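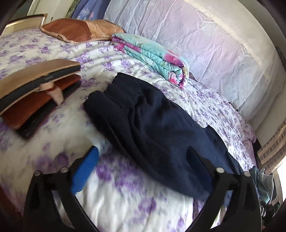 Trousers are harder than towels

It is now the fifth week of our club project and I promised to Duván that I would write something before I forget how it went. He keeps the technical notes, with tables and version numbers. I keep this blog, where I can complain.

For readers who came for my posts about learning to drive: I am also in the robotics club at Korurberg, in the team for household tasks. We are four people this year. Our project has the name Ilham, which was chosen before I joined, and the arm in the lab is called Vlad. There is no good story about Vlad. Someone wrote it on the base with a marker and it stayed.

The competition is the Curkov, in November. Every team gets a table, a basket of clothes and a time limit, and the robot must fold what it can. Last year our club took part with towels only and came home with a polite certificate. This year the rules have a new category, "garments with two legs", and Bogdan Pop, who leads our team, put our name down for it without asking. I was angry for one evening. Then I started to think about how I fold my own trousers, and I noticed that I could not explain it.

This is more or less the whole difficulty. If you ask me how I fold a pair of trousers, I say: you take the waist, you put one leg over the other, you fold in half. But my hands do many small things before that. They shake the cloth. They look for the side seam. They pull on the elastic to see which side is front. To teach Vlad, we need all these small things too, so we record them with the hand-held gripper. It has the same jaws as the arm, and you work it with your own hand, slowly, and everything you do becomes material for the training.

Slowly is the word I have heard the most this month. "Slower," says Duván, and I go slower, and he says it again.

In the first two weeks we recorded only in the lab, on the gray table. The results were good on the gray table. Then Duván asked what happens if the cloth under the trousers is not gray, and we put a striped towel there, and Vlad folded the corner of the towel together with the leg. It did it very neatly, I must say. After this we decided that everyone should record also at home, on real beds and sofas and whatever there is. The background must be different every time, with patterns, flowers, curtains behind, daylight from the side.

I like flowers on bedclothes, so my part of the data is the most colorful in the team. Bogdan says that he recognizes my recordings from the thumbnail. His own are all on a brown sofa.

Some things I learned about trousers, in no special order.

The elastic waistband is your enemy and also your friend. Enemy, because it gathers itself into small ribs and never lies flat, so the jaws do not know where the edge is. When you pull one side, the other side follows a little later, like a dog on a leash. Friend, because the ribs are thick and you can hold them well. With a flat waistband the pads slide off, but the elastic gives them something to bite. I now always begin at the waist.

Dark cloth is terrible. I recorded a lot with navy trousers that are nearly black, and in shadow even I could not see where a fold ended. A crease that goes down the leg looks the same as the outer seam. Our pads are blue, and when one of them is in shadow over dark blue cloth you have dark blue over dark blue, and the poor network has to guess which one is the finger. Duván wants to change the pads to yellow. Bogdan does not, because then all the old recordings have pads of the wrong color. They have discussed it for two meetings now. I have no opinion, or I have a different one each time, depending on who is speaking.

A leg that is turned inside out must be corrected before the fold. We do not do this. It is outside of our project and I say this with full calm. If the judges at the Curkov give us trousers with one leg inside out, Vlad will fold them inside out.

Pockets. I did not think about pockets at all until the third week. A pocket that hangs a little open will catch the tip of the jaw, and then you lift the trousers by the pocket, and the weight goes completely wrong. With my hand I feel it at once. Through the gripper I feel it too, a bit, in the linkage, but later than I would like.

And the bed is soft! I should have expected this. On a table you can press down and slide the tip under the cloth. On a mattress you press and everything goes down together, the cloth and the sheet and the mattress, and when you close the jaws you have a pinch of sheet as well. I needed one full afternoon to find an angle which works for me. You come from the side, very flat, you touch first with the lower tip, you wait, and only then you close. If you close during the movement you get the sheet almost every time. I wrote this in our notes under the title "wait before you close" and Duván added in the margin that a sentence is not a parameter.

Now some numbers, as Bogdan will read this and ask for them. We have over 90 good recordings of trousers, which for me sounded like plenty until I heard how many towels the club had last year. The last test in the lab was with 32 attempts. I will not write here how many succeeded, as we agreed to keep it inside the team until November, but I went home in a good mood and I bought a cake on the way. The most frequent problem was the second fold, when the legs are already together and one must bring the bottoms up to the waist. Vlad takes only the upper leg. The lower one stays behind, so you get a kind of letter L. We call it "the L" now and when it happens somebody in the lab says it quietly.

My feeling is that the L comes from us and not from the training. I looked again through my own recordings with this question in mind, and in many of them I also take the upper leg first, and then I repair it with a small push from the other side. I do not even remember doing it. For a person this is no problem, but Vlad learned the first half of my habit much better than the second half. So this week we are recording again, only the second fold, and we try to take both legs in one grip from the beginning. My wrist does not like it. The gripper is not heavy, but you hold it always in the same position, and after some time the thumb begins to speak to you.

On Saturday we met in the lab from the morning and watched recordings together on the big screen, which was a bit embarrassing. You see everybody's home. You see also how different people are when they handle clothes. Bogdan is very fast and rough, he treats trousers as if they were a tent. Duván smooths every crease before he does anything, and his recordings are beautiful and too long, and Vlad now sometimes stops in the middle and strokes the cloth. We laughed a lot about this, but it costs time and the limit is 104 seconds for one garment. Mine are in the middle, I think. I noticed that I always turn the waist over a little before I start, a kind of roll, and I have no idea where I learned it. Probably from my mother. I asked her on the phone in the evening and she said that she does not do this, and that I should iron more.

There was one argument, a small one. Bogdan wanted to throw out all recordings where something else lies on the bed, such as pillows, a folded blanket or a bag. He thinks that these things confuse the training. I was against it, and I spoke longer than I usually do in English. In a real room there is always something else. If we clean everything before we record, then we are teaching Vlad to work in a room that was cleaned for him, and at the Curkov the table will have a basket on it, and bags, and people leaning over with coffee. In the end we kept them. Duván will train one version with and one version without, and we will look at both next week.

I also want to try softer trousers, the kind you wear for sleeping, and maybe one pair of jeans, although the jeans need more force than I like to give. If someone from the club reads this and has light-colored trousers in a big size that they do not need, please put them in the box next to the lab door. Washed, please. Children's sizes we have enough, they are short and make everything look too easy.

Next recording evening is at seven, as usual. I will bring the rest of the cake if there is a rest.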